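Residency Diary, Geddes House
January 5, 2023

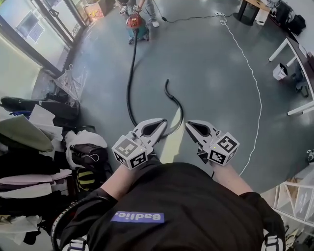 The gray floor, with the black vacuum hose.

The House reopened to residents this morning following the winter closure. Heating was restored to the upper rooms before breakfast, although the reading room remained cold until well after noon and was kept closed. Residents were advised to work in the Ivov Room in the meantime.

The principal business of the day was the transfer of the Clullis papers from temporary storage. The collection comprises 2,611 items, chiefly letters and farm accounts, packed in 13 crates. Six crates were received and entered in the register. The remainder are expected when the road from Plarunora is again open to heavy vehicles – the county has given no date. Two ledgers in the third crate show old water damage along the spine. They were set aside for the conservator and will not be issued to readers until she has reported.

A question arose over the numbering. The list supplied with the papers follows the order in which the family kept them, while our own register proceeds by date. It was agreed to retain the family's order and to add a date index in July, when the reading room is quiet.

Correspondence was light. One application for the spring residency was received without its references and was returned for completion. The bindery wrote to confirm a new rate for quarter cloth, to which a reply is owed.

In the afternoon the east gutter was found to be leaking again above the coal door. The repair made last year has not held. A bucket was placed beneath it and the matter entered in the building log.

Dinner was served at 6. Three residents were present. Snow began shortly afterward, and the outer gate was closed early.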